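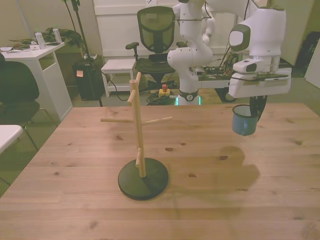 Re: Cold brew concentrate at 300 a batch, does the maths hold up?

Sorry, wrong title, I can't edit it. The thread is meant to be about whether letting coffee rest after roasting does anything you can taste. Mods please fix if you can.

cpark_ondale
So my local roaster in Ondale has started printing "do not open before day 17" on the bags. Used to be they'd say a week and leave it at that. I asked the kid at the counter why 17 and he said that's when it "opens up." I asked what happens on day 16 and he laughed and gave me a free cookie, so I suppose I lost that one.
I've been drinking coffee a long time and I remember when fresh was the whole pitch. Roasted this morning, buy it now, it's going stale while you stand there. Now fresh is bad and I'm supposed to keep a bag in the cupboard for more than two weeks before I touch it. Is there anything to this or is it a nice way to sell me bags they roasted last month?
Corinne

grindsetting18
It's real. Beans give off gas after roasting, and if there's too much of it the water doesn't get into the grounds evenly. Light roasts take longer. I rest mine 18 days minimum and the difference is night and day.

cpark_ondale
Night and day how? Did you taste them side by side without knowing which was which?

grindsetting18
I don't need to, I've been doing this for years. You can see it in the bloom.

cpark_ondale
The bloom tells you there's gas. I believe in the gas. I'm asking about the taste.

Bhavana A.
I'm with Corinne on this. I believe about half of it. A light roast on day two does taste kind of sharp and hollow to me, and I've had that happen enough times that I wait a week now. After the first week I can't find a thing. My husband claims he can, but he also claims he can taste the difference between the blue mug and the gray one.
What bugs me is the exact numbers. Every roaster has a different one and they all sound so sure. If it's 17 in Ondale and 10 across the river, somebody is guessing.

chien_doan
They're roasting different beans on different machines, so of course the numbers are different. That's not guessing. I worked the bar at Drivis for a while and we'd pull shots from the same roast every morning until it tasted right. With espresso it matters a lot. A bag that's too young spits and gushes and you chase the grind all day.
For drip I'd say don't worry about it.

cpark_ondale
OK, but when you tasted it every morning, did you know how old it was?

chien_doan
Well yeah. The date was written on the tub.

cpark_ondale
That's my problem with all of it.

Charvát
I tried to test this in October. Two bags, same coffee, one roasted two weeks after the other, ground the same, brewed the same, my sister poured and wrote the answers down in the other room. I picked the older one as better. Then we did it again and I picked the younger one. We did it until neither of us wanted any more coffee and I was no better than flipping a coin.
Medium roast, paper filter, ordinary kettle. Maybe an expert does better. I was a bit sore about it, I'd been resting my coffee for years.
Čestmír

grindsetting18
Medium roast, there's your answer. Nobody serious is saying it matters that much for medium. Also two different roast batches are never identical, so you weren't testing rest, you were testing the roaster. What's your water?

Charvát
Water from the tap.

grindsetting18
Well then.

Bhavana A.
Oh come on. He puts the work in and the answer is his water? If it only shows up with a light roast and special water and the right grinder then it's a pretty small effect and it shouldn't be on the label in capital letters.
The point about the two batches is fair though. You'd need one roast, and freeze half of it early on.

chien_doan
Freezing works fine for that. Portion it first, squeeze the air out, don't let it thaw and freeze over and over. Then you'd have young and old from the same batch. I'd be curious how that comes out, espresso and filter both.

Thư Tô
Different angle. I buy green beans and roast at home in a popcorn popper, and I drink it the next day, since I run out. Nobody at my table has complained. My aunt takes hers with condensed milk over ice and I could rest those beans until spring and she wouldn't care. Most of what people fuss over disappears once there's milk in it.
The one thing I'd swear by is grinding right before you brew. That I can tell blind, every time.

cpark_ondale
Have you done it blind every time?

Thư Tô
Ha. Once. I got it right though!

Charvát
Once is more than most.

cpark_ondale
Fine, I'll do the freezer thing. I bought a bag of the Anis, which is their lightest one, roasted yesterday according to the stamp. Half goes in the freezer tonight and half in the cupboard until their magic day. Then my neighbor pours and I guess. Filter only, I don't own an espresso machine and I'm not buying one for this.
If I can tell them apart I'll say so here and grindsetting18 can be as smug as he likes.

grindsetting18
Use decent water at least. And do three cups with two the same and pick the odd one out. Asking "which is better" is a different question.

cpark_ondale
That's a good idea, I'll do it that way. Tap water and bottled both, so you can't bring it up later.

Bhavana A.
Does the frozen half need to come up to room temp before grinding? I've read both.

chien_doan
I grind straight from frozen. But for this I'd let both sit out in closed jars overnight so they go in the same. Otherwise you'll be tasting the grind.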